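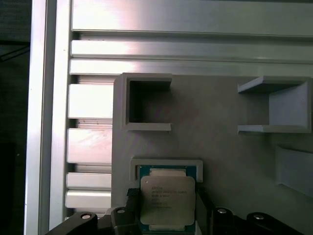
Susira workshop, 15/08/2026

Processor day again. The chore on the list is the dull one everybody dodges: take a processor, put it down square in the grey U-shaped bracket on the plate, pick it up, put it down again. Njoroge wanted 100 goes before we talk to the Hetel people, and I said fine, but I'm stopping for tea at 50 (I did, and it was cold by the time I'd written up the first half).

The side grip is much better than what we had in May. One finger on each edge, nothing touching the engraving, and the wrist camera gets a clear look down at the top end of the bracket. I was going to ask for more light and now I don't think I will. The lettering is still a blur from up there, so if we ever want it to read the part for itself that's a separate camera and a separate argument with Idrisa about money.

What bothers me is the left and right clearance. There's a narrow gap on the left arm of the bracket and the right one sits close to the corner of the board. I'd like it even on both sides. Tumaini reckons the offset is in the fixture, I reckon it's in my taught point, and we have a packet of biscuits on it.

Tally for the day: 100 tries, 2 bad ones, both after tea. One hung up on the bracket arm and one I stopped by hand because I didn't like the look of it (might have been fine!). By hand I'd get through 40 in the time it takes the arm to do a handful, so no, it is not ready to take over anybody's bench yet. Oduor asked if it could do his washing up instead. Not a chance, he can't stack a plate the same way twice, and this thing needs everything exactly where it was last time.

Still, I came in grumpy and went home quite pleased. It's slow and fussy, but I could leave it to the boring bit while I sorted the Mfinanga drawers.

To do: re-teach the place point 1st thing, check the finger pads for wear, ask Gitau where the spare bracket went.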